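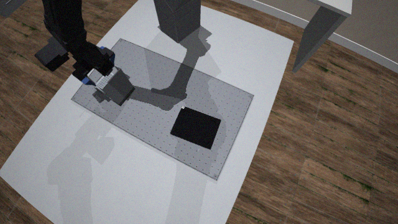
Perforated board with black panel, rendered view

From: Doğukan Kaplan
To: small-halls list
Subject: Re: Echo in the Studton reading hall

Dear Kayode, dear all,

Thank you for the long message. I read it two times, and I also read it to my wife, who sings in the choir here in Stedton and has stronger opinions about halls than I have. I put my answers under your paragraphs, as the rules of the list ask. Please excuse me if my English is stiff in some places.

Kayode Wike wrote:

> Our hall was built in 1899 as a reading room and it has been used
> for nearly everything except reading. Plaster walls, plaster ceiling,
> hard floor, tall windows on one side. When it is full, people can
> follow a talk quite well. When it is half full they start asking the
> speaker to repeat. The people in the back rows have given up and
> they come for the coffee.

This is the same story as ours, only our hall is younger and uglier. A full room helps you very much because coats and people take up sound. I would suggest that you look first at the chairs before you look at the walls. If your chairs are hard, then an empty chair does nothing for you. With a soft seat, the empty chair does a part of the work of the missing person, and the room becomes more equal between a full evening and a poor evening. We changed ours in June, before the summer concert, and the choir noticed it at the first rehearsal. They complained, of course. A choir likes a room that sings back.

Please do not buy the chairs by the picture in the catalog. Ask to borrow a few for one week. The foam in a cheap chair can be covered with a plastic kind of cloth, and then it is soft for the person but hard for the sound.

> A firm called Heitmann came and clapped their hands and said we
> need panels along the whole long wall. The price made our chairman
> sit down. They said foam would be "almost as good" and cheaper. Is
> foam almost as good?

For your kind of problem I would say no. Thin foam takes away the high part of the voice and leaves the low part, so the room becomes dull and still unclear. We had this for two years, glued by a former tenant, and it took my brother-in-law a full weekend to get it off. The glue stayed. If you must have something thin, leave a space of air behind it, as deep as you can allow. The air is free of charge and it does a good part of the work.

A heavy curtain on the window side is also worth a try. It must hang in folds. A flat curtain is only a picture of a curtain. Use much more cloth than the width of the window, and let it hang a little away from the glass. On a concert evening you open it, and for a talk you close it. I don't know a panel which can do this.

> They also talked about boards with small holes in them, with
> something soft behind. I don't understand why a board with holes
> would do more than a board without. Somebody on our side says it
> is only decoration. There is also one note in the room that hums,
> near F sharp, when the old Remetti harmonium is played. We call it
> the ghost.

It is not only decoration, but it depends what is behind. A board with holes and a closed space in its back works a little like a bottle when you blow over the top. It likes one area of tones and takes energy from there. Above and below this area it does less. The size of the holes, the distance between them, the thickness of the board and the depth of the space all change which tones it likes. So the question to Heitmann should be: which tones, and how deep is the space? If they can't answer this, then your friend is right and you will pay for decoration. If the board goes directly on the plaster, you can save the money.

About your ghost: the F sharp above middle C is near 370 Hz, so it is not a very low tone. Before you blame the room, please check that nothing is loose. In our case the "room problem" was a glass door of a bookcase. I found it by playing the same note and walking along the wall with my hand on everything, and I looked like a fool, but the door stopped when I touched it. A small piece of felt was enough. On a Remetti I would also look at the back board of the instrument itself, where the screws dry out and turn in their holes.

> We have no measuring equipment. Is there a way to compare before
> and after without it?

Yes, a simple one. Take a phone and put it on the same chair each time. Let the same person read the same page, from the same place, at the same loudness as well as this is possible. Do it with the room empty. Listen later at home with headphones, and let a second person listen who doesn't know which recording is which. You will not get a number that you can print, but you will hear if the ends of the words are there. We read from page 209 of an old cook book, the page with the pickles, because it has many S and T sounds. My wife now knows it by heart.

Do the recording before you change anything. I didn't, and so I have only the "after" and a lot of people who remember the "before" in different ways.

One more remark on the order of the work. Try the curtain and the chairs, wait for one month of normal use, and then decide about the wall. If the back rows still come for the coffee, you may put material on the rear wall first, opposite the speaker. There the late echo is made that disturbs the speech the most. The long wall can wait, and the side wall near the speaker should perhaps stay hard, because it sends the voice helpfully to the middle of the hall.

Could you send the length, width and height of the hall, and say if the ceiling is flat or curved? A curved ceiling is another matter and I would then take back a part of what I wrote. I would also like to know what stands on the wall across from the harmonium.

With kind regards from Stedton,
Doğukan Kaplan

P.S. To the person who asked last time about painting over old ceiling tiles: please don't use a roller with thick paint. It closes the small openings and the tiles then work like plain plaster.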